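Section 5. Setting up the Vulmont extending dining table

Read this section before you unpack the leaves. You will need two people for steps 3 to 6. Keep the hardware bag closed until step 4, as the small washers roll easily.

Dimensions
Length, closed: 1,698 mm
Length, with both leaves fitted: 2,284 mm

Before you start
Check that the floor is level where the table will stand. The feet can be adjusted by up to 15 mm. Leave space at both ends for the top to slide out. If the table is going on a rug, fit the felt pads from the Gistano foot kit (sold separately) and not the plastic glides.

Fitting the leaves

1. Clear the table and wipe crumbs and grit from the centre join.

2. Reach under the top and turn both catches a quarter turn towards you. A catch that feels stiff should be worked back and forth by hand. Do not use pliers.

3. With one person at each end, pull the two halves apart slowly until the runners stop.

4. Lower the first leaf onto the runners with its pegs facing the holes in the fixed half. Put a washer on each peg.

5. Fit the second leaf in the same way.

6. Push the two halves together from the ends. The joins should close evenly along their whole length.

7. Turn the catches back. Both must click.

Caution – keep fingers clear of the joins when closing the top. Do not let children help with step 6.

Note – if one side closes before the other, open the top again and check for a missing washer. Forcing it will bend the Žukauskas runners, and bent runners are not covered by the guarantee.

Levelling
Turn each foot by hand, clockwise to lower that corner. Tighten the lock nut with the 5 mm spanner supplied. Check the nuts again after a week of normal use.

Care of the gloss top
Wipe with a soft damp cloth and dry straight away. Do not use scouring cream, wax polish or anything containing bleach. Lift dishes and pans when you move them – dragging them marks the finish. Always put a mat under hot cookware. Small smudges come off with a drop of washing-up liquid in warm water. 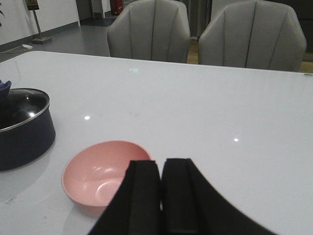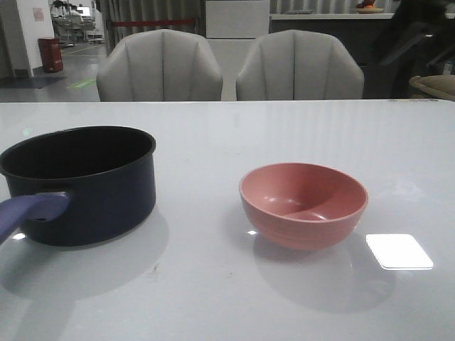
Fig. 5. Gloss tabletop under overhead lighting; pan and bowl in the second view.

Section text by Kęstutis Butkienė for Bruren. Revised January 17, 2024.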